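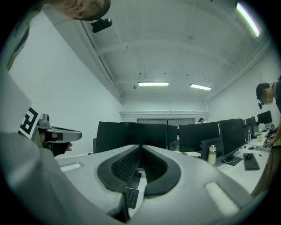

Murray Partington은 지난 공지에 단 댓글에서 예약 버튼이 지도 검색 결과에 나오기까지 얼마나 걸리는지, 그동안 전화 예약은 계속 받아도 되는지 물었다. 전화 예약은 그대로 받으셔도 됩니다. 버튼이 나오는 시점은 업체 정보의 상태에 따라 다르며, 그 차이를 확인하는 것도 이번 시험 운영에 들어 있습니다.

# Skavuten 지역 검색 예약 연동 시험 운영 참여 업체 모집

Katier에서 Clendholm 지역의 소규모 업체를 대상으로 Skavuten 시험 운영 참여 업체를 모집합니다. Skavuten은 업체가 이미 쓰고 있는 예약표를 지역 검색 페이지와 연결하는 도구입니다. 손님이 검색 결과에서 시간을 고르면 예약이 업체 예약표에 바로 들어갑니다. 주문과 배달 연동은 이번 범위에 들어가지 않습니다.

## 모집 대상

- Clendholm에 실제 영업장이 있는 업체
- 미용실, 치과, 정비소, 수선집, 개인 교습소 등 시간 예약을 받는 업종
- 종이 장부만 쓰는 업체도 신청할 수 있습니다. 이 경우 기본 예약표를 만들어 드립니다.
- 지점이 여러 곳이면 한 지점만 신청해 주십시오.

모집 규모는 39곳입니다. 지난 조사에서 살펴본 지역 업체 페이지 1079개 중 거의 500개는 영업시간이나 전화번호가 비어 있었습니다. 정보가 비어 있는 업체도 선정에서 불이익을 받지 않습니다.

## 참여 업체가 하는 일

1. 시작 전에 영업시간, 휴무일, 서비스 항목과 소요 시간을 정리해 보내 주십시오. 양식은 선정 후 메일로 보냅니다.
2. 연동 기간 동안 검색으로 들어온 예약을 평소 예약과 같은 방식으로 처리합니다.
3. 중복 예약, 시간 오류, 취소 누락이 생기면 그날 안에 알려 주십시오. 화면 사본이 있으면 같이 보내 주시고, 손님 이름과 연락처는 가려 주십시오.
4. 한 달에 한 번 전화 면담에 참여합니다. 영업시간을 피해 일정을 잡습니다.

기간은 설치일부터 3개월입니다. 첫 설치는 12월에 시작하며, 연말에 바쁜 업종은 설치를 뒤로 미룰 수 있습니다. 신청서에 원하는 시기를 적어 주십시오.

## 비용과 제공 사항

시험 기간에는 가입비, 월 이용료, 예약 건당 수수료가 없습니다. 설치와 초기 입력은 Katier 직원이 합니다. 별도 참여 수당은 없습니다. 기간이 끝난 뒤 유료로 자동 전환되지 않으며, 계속 쓰지 않는 업체의 연동은 해제하고 예약 기록은 파일로 돌려드립니다.

이미 Dinu 예약표를 쓰는 업체는 기존 자료를 옮기지 않고 연결할 수 있습니다. 다른 프로그램을 쓰는 경우 제품명과 버전을 신청서에 적어 주시면 가능 여부를 먼저 확인합니다.

검색 순위는 시험 대상이 아닙니다. 참여한다고 해서 검색 결과의 위쪽에 나오는 것은 아니며, 순위에 관한 요청은 받지 않습니다. 후기 관리나 광고 대행도 하지 않습니다.

## 신청 방법

신청 접수는 10월 11일 토요일에 시작하고, 모집 규모가 차면 마감합니다. Katier 홈페이지의 참여 신청 메뉴에서 다음 내용을 적어 주십시오.

- 업체명, 주소, 업종
- 담당자 이름과 연락 가능한 시간
- 현재 예약을 받는 방법
- 예약 관리에서 가장 자주 생기는 문제(한두 문장이면 충분합니다)

선정은 접수 순서를 기본으로 하되, 한 업종에 몰리면 업종별로 나누어 정합니다. 결과는 선정 여부와 관계없이 모든 신청 업체에 메일로 알립니다. 선정되지 않은 업체의 신청서는 결과 통보 후 삭제합니다.

문의 담당은 Dinesh Pathirana입니다. 홈페이지 문의란에 제목을 "Skavuten 시험 운영"으로 적어 보내 주십시오. 전화 상담을 원하시면 번호와 편한 시간대를 함께 남겨 주십시오.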